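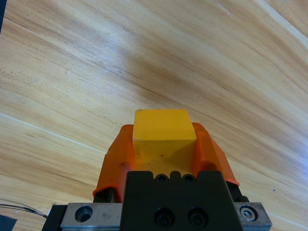 Delia Quiroga

So I finally gave up sugar in my coffee, and before you close the tab, I promise I'm not going to be insufferable about it. Well, maybe a little. My brother-in-law Higinio bet me I couldn't make it through December without it (December! with all those cookies lying around!) and I am nothing if not petty.

Some background. I have been a two-spoons person since college. My grandmother made it that way, my mother makes it that way, and when I started working early shifts at the print shop I went from two spoons to 4 without really noticing. Four spoons, in a mug. And then a refill. My friend Gifty once took a sip of mine by mistake and had to sit down.

First week was rough, I won't lie. I was using the same supermarket can I'd always bought, and without the sugar it tasted like a wet paper bag. I drank it anyway and made faces at everybody. Gifty finally said, very kindly, that maybe I didn't like coffee, maybe I liked syrup. Which stung, because she was kind of right?

She's the one who sent me to the Hopkin place over by the post office. It's tiny, they roast in the back, and the guy at the counter asked me what I usually drink and managed to keep a straight face when I told him. He sold me a small bag of something light and said to use 4 scoops for my pot, and to let the water sit a couple of minutes after it boils before pouring. I'd been pouring it straight off the boil my entire life.

And you guys. It tasted like something! I'm not going to say blueberries or jasmine or whatever was on the bag, because I can't taste those and I suspect half of the people who say they can are fibbing. But it was a little bit sweet all by itself and it didn't make my jaw hurt. I had a second cup just to check.

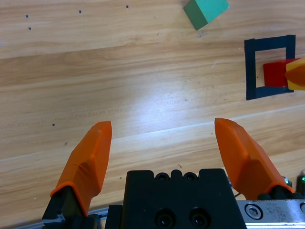

What I'd do differently

I'd cut down slowly. Going from 4 spoons to zero overnight made me a nightmare to live with, and I snapped at my poor neighbor over a recycling bin. (Sorry, Darnell. The bin is fine where it is.) Half a spoon less every few days would have gotten me there with more friends left.

I'd also buy better beans on day one. They cost more, yes, but I'm drinking two cups now where I used to drink a whole pot, so the bag lasts. My grocery bill looks the same as it did before, give or take a box of cookies.

And I'd skip the fake stuff. I tried the little packets for two mornings and all they did was keep me wanting the real thing. Maybe they work for you! My mother swears by them, although she also puts condensed milk on top, so I'm not sure what she thinks they're doing.

Oh, and cinnamon. A pinch in with the grounds before you brew. Don't stir it into the cup or you'll get sludge at the bottom, ask me how I know.

Anyway, I won the bet. Higinio owes me dinner and has been "really busy" ever since, so if you see him, please bring it up loudly and in public. I'm thinking the seafood place. Next on my list is figuring out iced coffee before it gets warm, so if you have a way of making it that doesn't come out watery, leave it in the comments and I'll try it out.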